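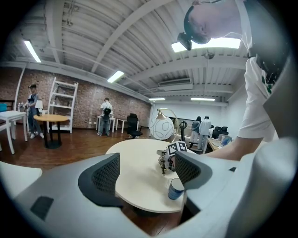 Hand-Held Gripper Safety Notice: Frequently Asked Questions

Last updated in April. Applies to all sites using Codia hand-held grippers, including the Planasel and Cidetia collection floors.

What happened?
During an afternoon session at Planasel, the finger drive on a Codia unit closed without a trigger command while the operator was steadying an object with the other hand. The operator's index finger was held between the pads until a colleague disconnected the battery. The operator had bruising and returned to work the next morning.

Was this the only occurrence?
No. A review of session logs found 3 events of the same type. The other two involved no contact with a person and were recorded at the time as "sticky trigger."

What caused the fault?
The trigger cable passes through a clip at the base of the handle. When the clip is overtightened, the cable's insulation wears and the signal line can short. The controller read the short as a full-close command. Khải Đào of the hardware group reproduced the fault on a bench unit by bending the cable at the clip.

Why did the unit not release when the trigger was let go?
The firmware had no time limit on a close command. It continued to apply force for as long as the command appeared to be present.

Which units are affected?
Units with the Eder cable assembly, serial numbers up to 325. The serial number is printed inside the battery cover. Later units use a molded cable guide and are not part of this notice.

May I keep using an affected unit?
No. Remove the battery, attach a red tag, and place the unit in the quarantine bin. Do not loosen the clip and continue working — the damage may already be present under the outer jacket.

What has been changed?
Repaired units receive a new cable, a molded guide, and firmware that cuts motor power after 5 seconds of continuous closing force unless the trigger is pressed again. Operators on long-hold tasks will notice this and should re-press as needed.

Do the rules for working near the fingers change?
Yes. Keep the free hand clear of the space between the pads whenever the battery is connected. If an object must be moved or set upright, put the gripper down and switch it off first. This also applies to a second person helping at the same table.

How long does a repair take?
Please allow 48 hours from drop-off. Loan units are limited and are assigned by Soudabeh Kazemi.

How do I report a suspected fault?
Stop the session, keep the log file, and write to Perihan Şimşekoğlu in the safety office before the end of your shift. Report any unexpected movement, including movement that caused no harm.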